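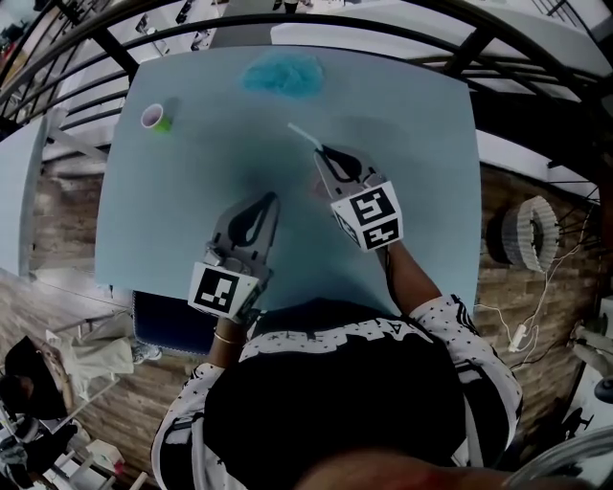 Light blue table by the railing, with the cup, a white straw and the turquoise fluffy thing.

Cleaning a light blue tabletop without dulling it

Posted 27 October 2024 by Ura

We put this table next to the upstairs railing in August and it gets used for drinks and craft work. I need a routine for sugar residue from straws and cup rings. The finish is a factory coating, type unknown. The previous table went patchy after I used a scouring powder on it. Is a melamine sponge safe? Also, can the turquoise fluffy piece double as a duster, or will it shed on the surface?

Senero
Skip the melamine sponge. It is a fine abrasive and will change the sheen on most painted or coated tops. Use 300 ml of warm water with two drops of dish soap, a microfiber cloth wrung nearly dry, then a second cloth with plain water. Dry right away. For set sugar, lay the damp cloth on the spot for three minutes and wipe. Test under the edge first.
If you ever need to level a scratch, 3,000 grit used wet is as coarse as I would go, and it will still alter the gloss.

Pfister
just use a baby wipe, works on mine

Ollura
Agree with Senero on the sponge. Baby wipes can leave a film that picks up dust, so rinse after. On the fluffy piece: rub it on dark paper. If fibers stay behind, keep it off the table. Put a coaster under the cup too. A straw laid down after use leaves a sticky line, so stand it back in the cup.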